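How to run a stick-and-cup demo with hand-held grippers

By Arif Chowdhury
4 April 2018

If you're hosting a robotics open day and want one table where visitors can join in, this is the task I'd pick. I ran it for the Stakinholm open day in a home kitchen, and people kept getting back in line for another turn!

You need a table, a patterned cloth (checks are great, they help people judge distance), a plastic cup or basket, a handful of plain wooden sticks and a hand-held gripper. Two grippers are better if you have them.

1. Put the cup a forearm's length from the edge of the table. Drop a few sticks in first so visitors can see what you're after, and lay the rest flat on the cloth.

2. Show it once yourself, slowly. Come down over the stick with the fingers open, close them, then lift and tip it upright before you head for the cup.
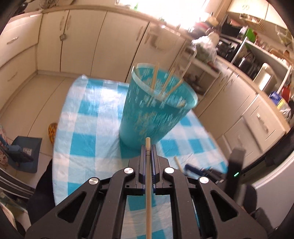
A stick in the grip, with three more already in the cup.

3. Hand over the gripper and stop talking. I'm terrible at this part - I coached my first visitor so much that she gave it back to me. Let people miss a couple of times, they work out the wrist angle on their own.

4. Give each person 2 minutes. With 10 people waiting that's plenty, and the ones in line learn a lot from watching.

5. Reset between turns. Pull a couple of sticks out and lay them in front of the cup, side by side and pointing toward it for beginners.
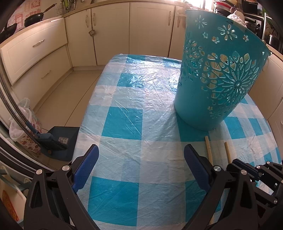 For anyone who finds that too easy, scatter the sticks at odd angles or ask for the left hand only. Kids love the left hand rule (grown-ups, not so much). You can also have two people work the same table, one gripper each, as long as they agree who goes first.

Wipe the finger pads now and then, and keep spare sticks in your pocket. I'm running this again in September and will add notes on the two-person version.

Contact: Arif Chowdhury | © 2018 Sikaleo | Back to top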